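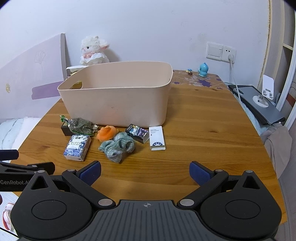 The home organising firm Indside has worked from the same premises for eight years. Its founder spends most of the week in other people's bedrooms, box rooms and studio flats, sorting small belongings into bins. We met at the firm's workshop one afternoon in October to discuss method, in particular the treatment of what the trade calls mixed smalls: the tea, tissues, chargers, ornaments and packets that collect on a table when a room has to serve more than one purpose.

The first point she made concerned order of work. "People buy the container and then look for things to put in it. We do use a container early on, but it's a working bin. It sits at the back of the table, open, and it stays there until the sort is done. What goes into it in the first ten minutes is nearly always wrong, so we don't put anything in it for the first ten minutes."

The preferred working bin is a rigid plastic one with handle slots. Indside bought its current stock from Zideck, whose mid-size model is light enough to move with one hand when half full. Lids are left in the van. "A lid on the table takes up the room you need for sorting, and clients start putting things on it."

Everything is then laid out in front of the bin in a single layer. Stacking is not permitted at this stage. Boxes are stood up or laid flat with the printed side showing, and soft items are kept to one side so that they do not cover anything. A cloth, she said, will hide more objects than any drawer. The firm's rule is that cloths are shaken out, folded to the size of a hand and counted as one item, whatever their condition.

I asked how dried goods are handled, as these seem to cause the most uncertainty. Her answer was brief. "Leaves in a clear bag are a problem if the bag isn't labelled. It could be tea, it could be something for a bath, it could be decoration. We ask. If the client doesn't know, it doesn't go in with food." Bags that are kept are pressed flat to remove air, rolled from the bottom and closed with a flat clip. Round clips and pegs are avoided as they catch on the rim of the bin. Tea is stored away from anything scented, including soap and perfumed tissues, and never directly beneath a window.

Small cartons are a separate matter. Indside sorts them by whether the contents will be finished or kept. A carton holding something that will be used up stays in its packaging, with the opening facing the user. A carton holding a durable object is opened, the object is taken out, and the carton is flattened unless there is a guarantee printed on it. The founder estimates that the firm flattens 2,000 cartons a year. "That figure is from the recycling sacks, so it's as good as the sacks are."

Figurines and soft toys are left until the end. The practice came out of an early job in which a shelf of ornaments was sorted first and the whole afternoon went on it. Ornaments are now moved to the far end of the table, against the wall, where they can be seen but are out of the working area. Plush toys go on the floor side or behind the bin. They are bulky, they take up a bin very quickly, and in her experience most of them belong on display or on a bed.

"Nothing under the size of a thumb goes in a bin loose," she added. "It goes to the bottom and you don't see it again until you move house." Anything that small is given a lidded pot or a place on a shelf.

Power and cables were the part of the conversation she was most exact about. Many clients sort on the same table where they charge a phone or use a tablet, and the wall socket is often at table height or just above it. Indside's procedure is to leave plugged items where they are, run the cable down the side of the table nearest the socket, and treat that side as closed — no sorting, no liquids, no cloths. Devices may be stacked with their stands but are not to be used as a surface for anything else. Cable ties are fitted only after the client has used the table for a fortnight, when the real positions are known.

The table itself receives some attention. On a wooden top the firm works directly on the surface where possible and folds any tablecloth back towards the corner. Printed cloths, florals above all, make small objects difficult to pick out, and bins drag on them. For clients who want a covering, Indside supplies a plain mat made by Fleketti in a mid grey.

Shelving was tried and partly abandoned. A range of narrow open frames from Taipe was fitted in 50 homes, and in most of them the lower shelf became a hanging place for clothes. The firm still fits the frames but now leaves the lowest position empty — "if they want to hang a jumper on it they will, so we plan for the jumper."

On the final arrangement of the bin she gave the following order. Flat packets stand upright along the long side, filed front to back. Small boxes go at one end, tallest to the outside. Soft goods fill the remaining space and stop the boxes from moving. The handle slots are kept clear on the inside, as a packet pushed against a slot will be torn by the fingers the first time the bin is lifted. Filling stops a hand's width below the rim.

Labels are written in pencil on masking tape for the first month. Printed labels are offered afterwards, though fewer than half of clients take them up.

A single table takes the firm under two hours. Bookings for one-room visits are open until the end of the year, and the working bin may be kept by the client at cost.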